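Predis Processor Handling Kit
Set-up Guide, Section 4: Teaching the removal and placing of a processor

Before you begin this section, you must have finished Section 3 (mounting of the wrist camera) and the kit must be switched on. The arm must be in Hold mode and the Flurnon software must show the page "Teach".

4.1 What you need

- One open computer case, lying flat, with the board facing up
- The hex key from the kit box
- The soft tray for processors
- An earthing strap for the person who works at the case

CAUTION: Disconnect the computer from the mains before the arm goes into the case. Wait 10 minutes after you disconnect it.

4.2 Moving the gripper into the case

1. Fix the case to the table with the two Kondgate clamps. It must not slide when you push it with one hand.
2. In Flurnon, choose "Approach" and set the speed to 38. A higher number is accepted by the software, but please do not use it for the first teaching.
3. Move the arm over the case until the processor can be seen in the wrist camera view, beyond the finger links.
4. Check both sides of the gripper. The finger links become wider when the gripper opens, so you need free space at the left and at the right.
5. Press "Store point". The point receives the name P1.

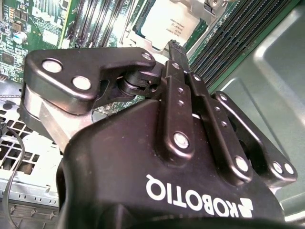 Fig. 4-1. Wrist camera view with the gripper inside the case and the processor beyond it.

NOTE: The writing on the processor can look mirrored or upside down in the camera view. Do not turn the camera to correct this. The directions in Flurnon belong to the mounting position from Section 3, and they will be wrong if the camera is turned.

4.3 Taking the processor

1. Open the lever and the retention frame of the socket by hand. The kit does not do this step.
2. Set the grip force to the lowest level.
3. Lower the fingers slowly and close them on the edges of the heat spreader. Stop when the force line in Flurnon becomes green.
4. Lift straight up. Do not tilt the processor before it is fully out of the socket.
5. Press "Store point" (P2). Now you may tilt the wrist to look at the processor from the side.

CAUTION: Never touch the contacts in the socket with the fingertips. Bent contacts are not covered by the guarantee. 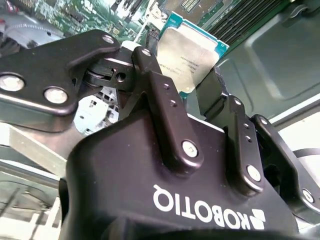
6. Keep the arm still and read the force value for a few seconds. It should remain steady. If it falls, put the soft tray below the gripper, open the fingers and start again from step 2.
7. Move the processor to the soft tray and store this point as P3.

The memory slots are often very near to the socket. If the fingers touch a latch or a module, move P1 a little higher and repeat 4.2 from step 3. With modules installed it is usually easier to remove them first.

4.4 Putting the processor back

1. Call P3, close the fingers, and call P2.
2. Compare the marked corner of the processor with the mark on the socket.
3. Lower it at speed 10 and open the fingers when the processor rests in the socket.
4. Raise the gripper, then close the retention frame and the lever by hand.
5. Save the program. The memory of the controller holds 700 points for all programs together.

If message 59 appears while saving, the name of the program is too long.
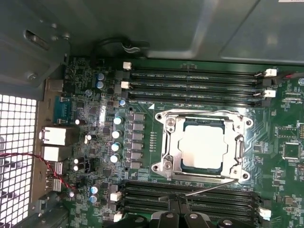 Jabłońska
Technical author, Predis

4.5 Check after teaching

Run the whole program once in Step mode, with one hand near the stop button. Look at the socket from above after each run, and make sure that no cable has come between the board and the fingers. When the run is without errors, continue with Section 5 (Changing the fingertips).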